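Setting Up Your Troltbridge Two-Arm Kit, Part 2: First Handover

I'm assuming both arms are bolted down and you've got green lights on the Dotach controller. If you don't, go back to Part 1, I'll wait!

1. Park both arms and clear the middle of the table.
2. Open the handover screen and set the speed to 2.
3. Close the left gripper on your test item. Don't crank the force up past 2000 (I did, and snapped a perfectly good pencil).
4. Press Teach and bring the right gripper in slowly, fingers open.
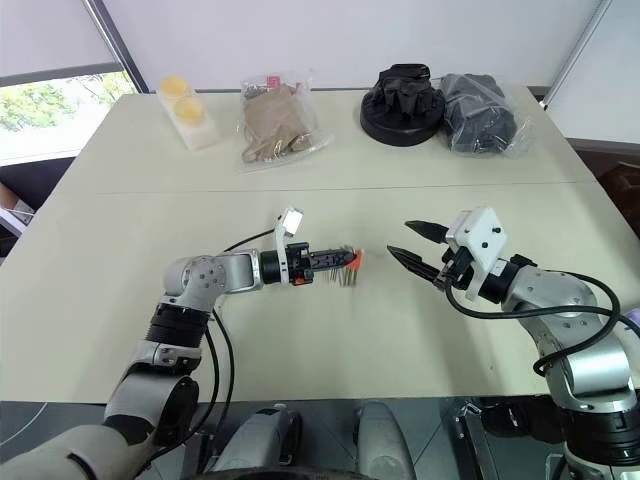 Cable slack is the thing I'd check before you press Run. Bend each wrist as far as the job needs and watch that nothing pulls tight. I like a big lazy loop, like the thick black one on the right arm, and I keep my spare items lined up along the back edge so neither arm has to swing over them. Thin sticks are a tough first test, by the way, so start with a sponge if you're nervous.

5. Press Run and keep a hand near the stop button.
6. Happy with it? Save the move. The controller holds up to 179 of them.

Note: error 3830 means the two arms think they're too close. Back the right one off and teach step 4 again.

Caution: keep your fingers out from between the grippers while the lights are on, even when nothing's moving.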